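Projects > Volleck > Progress reports

Volleck hand demonstrations: where we are
20/09/2018
Hsiu-ying Leung, for the program office at Fimcombe
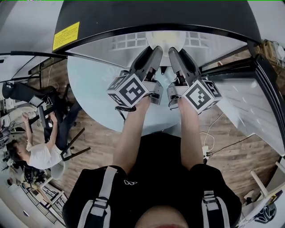
Where the August money went

Hi all! I owe you a longer report than the last one (which was four lines and a spreadsheet, sorry), so get a coffee.

The short version is that we're collecting for real now. We have 1193 usable demonstrations on the server, every one of them done by a person with a gripper in each hand. When I wrote the proposal I thought we'd be driving the arms by remote control the whole way through, and I'm so glad you let us change the plan, because remote driving was painfully slow. People got tired and cranky and made these tiny careful motions that look nothing like how anybody moves. With the hand-held grippers they just do the job. You can see it in the wrist paths right away, they're smoother and there's a lot less dithering before each grasp.

Each gripper carries a cube marker with square black patterns on its faces, and that's how we get the position of the hand. The cubes were the biggest single headache of the summer. Our first mounts let them wobble a hair, and a hair is plenty when you're trying to learn where fingertips go. Chu redesigned the mount and we threw out everything recorded with the old one. That hurt! I still think it was right, and none of those old recordings are in the total above.

What people are doing at the table

Mostly two-handed stuff, since that's what you asked for: passing an object from one hand to the other, holding a container steady while the other hand fills it, opening a bag, folding a cloth. We have 24 tasks written up, and the wording of each one is as loose as we dared to make it. Early on we wrote very strict instructions and got very identical recordings, and the model trained on those fell apart the minute a cup was moved over. So now the card says something like "put the cup away" and the person picks how.

Folding is our weak spot. The cloth hides the markers, one hand crosses over the other, and the tracking drops out right when the interesting part happens. We've been flagging those gaps and leaving them in the raw files, but I don't train on them yet. Ludau has a gap-filling script that looks promising on short dropouts. On long ones it makes the hand fly off somewhere silly.

The operators

We have two regular operators and I'd like more. It's tiring work. Your arms are out in front of you for the whole recording and you're looking down the whole time, so we keep sessions short with a real break between them. I do shifts myself when I can, and my shoulders have opinions about it.

The other thing I've learned is that operators have styles. One of ours leads with the left hand on nearly everything, and the model picked that up and started leading with the left too, even when the object was way over on the right. (Kind of charming, kind of a problem.) More people would fix this better than any clever weighting I can come up with.

First training results

Please read these as early. We trained on the passing and cup tasks only, then ran the policy on the Volleck arms 47 times with objects it had seen before. Passing worked most of the time. Cups were mixed, mainly because it closes the gripper a little early and bumps the rim. I'm pretty sure that's a timing offset between the camera and the gripper signal, and I'm working on it this week. I'd rather send you a proper table next time than hand you a percentage now that I'd have to take back.

What I'd like from you

Approval to bring in more operators, part time is fine. Also a decision on storage, please! The raw video is eating the server and I've been deleting my own old projects to make room. I'd like to keep all the raw footage at least until the tracking is settled, as we may want to reprocess everything with a better tracker.

And there's still the question of whether the recordings can be shared with the Ludau group outside the project. The operators have all said yes to me in person, but I want it on paper, so if your legal people have a form they like, send it over and I'll get it signed.

Next up: fix the timing offset, rerun the cup tests, and get cloth folding to where I'm not embarrassed by it. Come by and try the grippers if you're in the building.

Hsiu-ying

2 comments

Contact the Volleck project | Copyright Fimcombe | Back to top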